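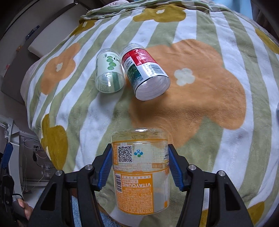 The guitarist picks up on the second ring and is already talking before I can say hello. "I've been listening to the test pressing all morning," he says, "and I still can't work out how the drummer got from the seven to the ten in the second tune. I was there! I was playing!"

He means bars, I should explain. *Surnetano*, the new album by the Scottish-Icelandic quartet Tullach, is full of phrases that last seven bars where you expect eight, or ten where you expect twelve, and after a couple of weeks with it I've stopped counting and simply started to enjoy the ride. It's the group's third record, the first with a pianist, and to my ears easily their best. The quartet asked to be credited as a band, with no one out front, and that goes for interviews too, so I'll call them by their instruments.

The guitarist writes most of the music, and he came to jazz sideways, through progressive rock and an older brother's fusion records. "I wanted to play fast, like every kid with a guitar," he says. "Then I heard somebody play a ballad with nothing but volume swells, no attack on the notes at all, and I put the pick down for a month. My parents thought I'd quit."

You can hear that month all over the opening track, "Allen," where his chords come in like weather while the bass carries the tune. I asked who Allen was. "A street," he says. "We rehearsed on it for one winter, above a shop that sold door handles. The tune goes up and comes back down the way the street does, only I made the downhill part longer."

The pianist joins us on the line a little later, from a train, and she's great company even when the tunnels take half her sentences. She came into the band in April, after the first round of writing was done, and she wasn't at all sure there was room for her. "The guitar was playing these enormous six-note chords," she says. "I've got ten fingers and I couldn't find a gap for one of them. So for the first rehearsal I played single notes, very high up, like somebody washing glasses in the next room. They all stopped and looked at me, and I thought, well, that's the end of that. But they loved it!"

That high, glassy sound turned into "Hafstein," the long piece at the center of the record. It starts with two notes in the piano's top octave and takes its time — almost four minutes go by before the drums enter — and then the whole band leans into a fast swing that would have made sense on a hard bop date in 1962. The guitar solo is a marvel, long lines that keep sliding over the bar and landing somewhere better than you guessed. There's one moment where the piano answers him with his own phrase upside down, and you can hear someone laugh in the room.

"That was me," the pianist says. "We left it in. The engineer wanted to fix it and we voted him down."

They recorded live, all four in one room, with no click track and very little repair afterward. The tempo was the big argument. The bassist, according to both of them, owns an old metronome and believes in it, and he had "Hafstein" marked at 300 beats a minute. The drummer thought that was timid. "We did one take at 333," says the guitarist. "I don't know why that number, he just turned the dial and grinned. It was thrilling and I played about half of the notes I was aiming at. The one on the record is the slower one. The bassist has been unbearable ever since."

I wanted to know about the standards, too, as there are two of them here, both old show tunes and both pulled a long way from home. The ballad is played very straight for one chorus, and then the harmony underneath starts to drift while the melody stays put. It's a lovely effect. The pianist takes the credit for that arrangement and the guitarist lets her have it.

"People get nervous about changing the chords on a tune like that," she says. "I learned it from my grandmother, who only knew three chords, and she used the same three for everything. So the version I grew up with was already completely wrong. I'm just wrong in more keys."

What does the guitarist listen to when he isn't working? Choral music, mostly, and trumpet players. He hardly listens to guitarists any more, and when I push him he says it's a matter of breathing. "A trumpet player has to stop. I can go on forever, and for years I did. Now I breathe out when I play a line, and when the air's gone the line's over. You'll hear me puffing away on the quiet tracks. Sorry about that."

I had heard it, and I'd taken it for brushes on the snare.

There's talk of a tour in the spring, with the drummer's van as the weak point in the plan. The pianist wants to play "Hafstein" at the faster tempo, at least once. The guitarist groans down the phone, and then he asks her which night.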